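# The Slow Death of the Shop Name

My grandmother bought her shoes at Sandel. It had the name over the door in gold leaf, the name on the box, and the name inside the heel, where it wore off by the second winter. If you stopped anyone in Clanon and asked what Sandel sold, they told you, and then told you what was wrong with the parking.

Sandel closed in November. The premises reopened, after a decent period of brown paper, as something called Jurkley. I have been in twice. I own one of their candles. I could not, under oath, tell you what Jurkley is for.

It's a trend, apparently. A consultant's brochure came through our office door last year offering to find a new name for any business, large or small, for $4,000. The price included three candidates and a colour. I read it on the tram with real admiration. Four grand for a word, and the word doesn't even have to exist beforehand.

The old method was cheaper. You had a surname and a trade, and you put one after the other. Ó Gríofa the butcher has been at number 236 for as long as I've been eating sausages, and the fada has been a source of grief to signwriters for most of that time. One left it off. Another put it over the wrong letter, where it stayed until the awning was replaced. Customers who had never pronounced the name correctly in their lives complained about the spelling.
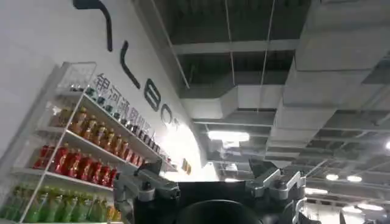 The thing about a surname is that it comes with someone to blame. If the chops were off you went back and had a word with the man, and he went red, and you got better chops. I tried having a word with Jurkley about the candle, which tunnels. There's a web address on the base. The web address has a form, and the form wanted to know how I was feeling about the brand today, on a scale of faces.

To be fair, the old names had their problems. Sons lost interest. Partners fell out and the sign went on announcing their friendship for decades. There was a hardware place near the station called after three brothers, and by the time I was old enough to be sent there for washers, none of them was speaking to the other two. They communicated through the till.

And some of the new ones will last, I suppose. Say any noise often enough and it becomes a shop. My niece, who is seven, says "Jurkley" as if it had always been there, in the tone my grandmother kept for Sandel and the Queen. She asked me what Sandel was. I said shoes. She thought it was a silly name for a shoe shop, seeing they'd spelt it wrong, and I have been going past that doorway for forty years without once noticing.

The butcher, meanwhile, is thinking of retiring. There's been interest in the lease. The awning needs doing again as well, and he's had a quote with the accent charged as an extra.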